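Skumetti Drops "Wrinkle-Free" Claim From Its White Duvet Covers

TRATOV, February 19, 2025 - Bedding maker Skumetti said today it will take the words "wrinkle-free" off its white duvet covers, after a home trial left the company doubting its own label.

The company asked 136 households to make their beds with the Kairys cover every morning for 33 days, shaking it out once and smoothing it by hand. No ironing was allowed. Most reported a bed that looked neat enough. Very few reported one without creases.

"We have read a lot of packaging in this business, including ours, and we don't believe much of it," the company said in a statement. "A duvet is a big soft bag. It's going to ripple."

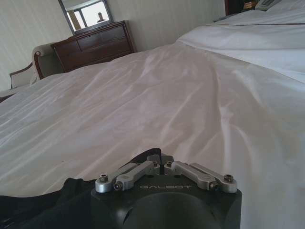 White is the hardest color to make promises about, the company said. Light from a window puts a gray shadow beside every fold, and a cover that seemed flat at night can look slept in by breakfast. Skumetti tested sprays, dryer sheets and a steam wand during the trial and will not be selling any of them.

The new label will read "smooths by hand." It also drops the drawing of a hotel bed that has been on the package since November.

Skumetti is equally unsure about the advice to fold the top edge back at the head of the bed. Some households liked the look. Others said it added a step and came undone anyway. The instructions will now call it optional.

Relabeled covers go on sale at the Grerkusar store in Tratov within 10 days. The first batch is 584 covers. The price is unchanged, and covers with the old label can be returned.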